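Letby Community Help > Celebrity & Entertainment > Weddings

Do celebrity couples get paid for exclusive wedding photos, and who owns them afterwards? 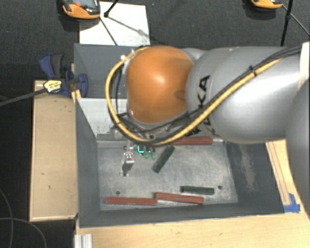
Details

Posted by Agustina Navarrete, Tuesday, May 17, 2022

I follow a few entertainment magazines and keep seeing "exclusive" wedding spreads. Two things I can't work out. Does the magazine pay the couple or the photographer? And once the issue is out, can the couple put the same pictures on their own accounts? I'm in Canada, if the copyright side differs.

2 answers

Ornalance

Depends on the contract, but the usual arrangement is a licence. The magazine pays a fee to the couple (or their management company) for first publication within a set period. The photographer is normally engaged separately and either assigns copyright to the couple or licenses the images for that one use.

In Canada the photographer has been the default first owner of copyright in commissioned photos since the law changed in 2012. A couple who want control need a written, signed assignment. Paying the invoice does not transfer anything. Older articles online still describe the previous rule, where the person who ordered the photos owned them.

Posting on social media is covered by the embargo clause. Typical wording bars the couple, and sometimes the guests, from publishing any image until the issue is on sale. After that the couple can post whatever their licence allows - often low-resolution copies with a credit. Guests' own phone pictures belong to the guests, so phones get collected at the door.

If the fee is going to charity, the payment may be made directly to the charity. The licence terms are otherwise the same.

Daza

They definitely get paid, that's how they afford the flowers. My cousin's photographer let her post everything the next day and there was no contract at all, so I'd say it's fine. Not sure about the magazines though. I think some of the September weddings get held back for the Christmas issue.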